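September, late, kettle on for the third time

Right. Quick one before I lose the light and the will. Moving out of the Berdale flat. Still. Day whatever of it.

Up at six. Didn't want to be. Had the list on the back of a gas bill and by seven had already crossed off two things I hadn't done, purely for morale. Toast standing up, no plates left out, ate it off the lid of the biscuit tin. Butter is packed. Who packs butter. Me, apparently, in with the tea towels, found it at lunch.

Hall cupboard first. Dreaded it for weeks and it took forty minutes. Coats in the big blue bag, boots in the box the boots before them came in. Under the boots a whole carrier bag of carrier bags, and inside that the spare key for the meter, the one I paid to have replaced in spring. Swore at it. Put it in my purse. Hoover is going with me, though it smells of burning when it does stairs and the new place has nothing but stairs.

Then the bathroom. Threw out so much. Three suncreams all older than the boiler. A hot water bottle with a perished neck. Kept the good scissors, kept the plasters, kept the fancy soap from Skirnadik that I've been saving since that wet week up there. For what? Going to use it the first night in the new place and be done with it. It's gone a bit cracked down one side but still smells of that guest house, pine and damp carpet.

Ammann rang at ten. Van is confirmed, but it's the small one, and it's 200 for the day now and 60 more if they have to carry above the second floor. It is above the second floor. I said so when I booked, I know I did, I had the list in my hand. The man was perfectly nice about it and didn't budge. Fine. Paid. Booking number 2535, writing it here because the back of the gas bill is full. They want everything at the bottom of the stairs if possible. It isn't possible. We'll see what they say when they meet the wardrobe.

Kitchen took the rest of the morning and a good slice of the afternoon. Glasses in newspaper, then ran out of newspaper, then glasses in pillowcases, then worried about the pillowcases. The big casserole won't go in any box with anything else, so it's travelling on its own like royalty. Filled it with spices. Turmeric lid not on properly. I don't want to write about the turmeric.

Limescale round the tap — vinegar, an old toothbrush, leave it, come back, swear, do it again. Oven is Tomorrow's Problem. Wrote that on the list with capitals so it looked official. The shelf from inside the fridge door is soaking in the bath becuase it won't fit in the sink. Must not forget it there. Must NOT.

Lunch was the last of the Gendumano soup, cold, from the tub. Had meant to heat it but the pans were taped in by then. Not bad cold. Sort of a dip. Ate it on the back step with next door's cat looking at me as if I'd moved onto his land, and maybe he's right, from next week I'm nothing to do with this step at all. Felt odd for a minute. Then a wasp came and I went in.

Afternoon was the drawers. I'd been so good till then! The drawers finished me. The one by the cooker that takes everything, I upended the lot on to the bed and sat down next to it and that was an hour gone. Dead batteries and live batteries all in together. Tickets. A candle shaped like a 6. Takeaway menus for two places that have shut. Allen keys, so many allen keys, and of course not one fits the bed frame, which is the only thing I need an allen key for. The bed frame one will be in the new place already, in a box marked MISC, I can see it now.

Filled two sacks. Took them down. Rain starting. One split on the landing, naturally, and I was on my knees picking up elastic bands with the light on its timer, going off every minute, wave arm, light on, wave arm.

So the new rule. No more MISC. Boxes get a proper name or they don't get taped. So far have KITCHEN HEAVY, KITCHEN SILLY, BEDDING + LAMP, BOOKS (do not lift), and DESK. Wrote them on the tops and then stacked them so I can't see the tops. Rewrote them on the sides. Pen dying. 12 boxes and the hall is already a corridor you do sideways.

What's left is the awkward stuff that hasn't got a home, the things that don't go with other things. Pliers are a good example. Tools box is taped and at the bottom of the pile, so the pliers can't go in tools. Same with the remote, can't go with the telly as the telly's wrapped in the duvet. And the sponge can't be packed at all until the last wipe round. Last odds and ends, all out on the table:
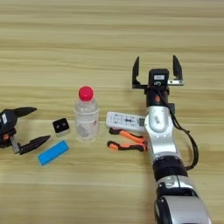 Table, teatime. Sponge, water, remote, pliers and the little cube, still no box.

Decided in the end on a LAST OUT bag. The canvas one with the long handles. Pliers go in there, in case of the bed. Remote in there too, with tape round it so the batteries don't leave home. Loo roll, phone charger, mug, teabags, the one sharp knife in a sock. Sponge on top when it's done its last job. Water goes in my hand, I'm forever parched with all this dust and then can't find a cup.

Wiped the table down a bit after that, as far as you can wipe round things. Still not sure if the table comes. It's a nice light colour and I've got fond of it, but it might not go round the bend on the new stairs. Measured it twice, got two different answers, put the tape measure away. In a box. Taped it. Need it again tomorrow for the wardrobe, obviously.

Curtains down in the front room just before dark. Whole street can see me eating crisps now. Curtain hooks in an envelope, envelope in with the curtains, so proud of that I nearly rang someone. Window looks huge without them. Marks on the wall where the pictures were, paler squares, I'd forgotten it was ever that colour. Filler for the nail holes tomorrow, if the shop on the corner's got any, otherwise toothpaste and a prayer.

Back is gone. Hands stink of vinegar. Everything I own tastes of cardboard.

Tomorrow then. Oven. Filler. Meter reading, both meters, write it DOWN this time. Ring the water people. Defrost the freezer — should have started that tonight, go and do it now before bed. Towels round the bottom. Which towels, they're in BEDDING + LAMP. Ok. Old t-shirts round the bottom.

Find the sheet for tonight. Pretty sure it's round the glasses.

Fridge shelf!! Still in the bath.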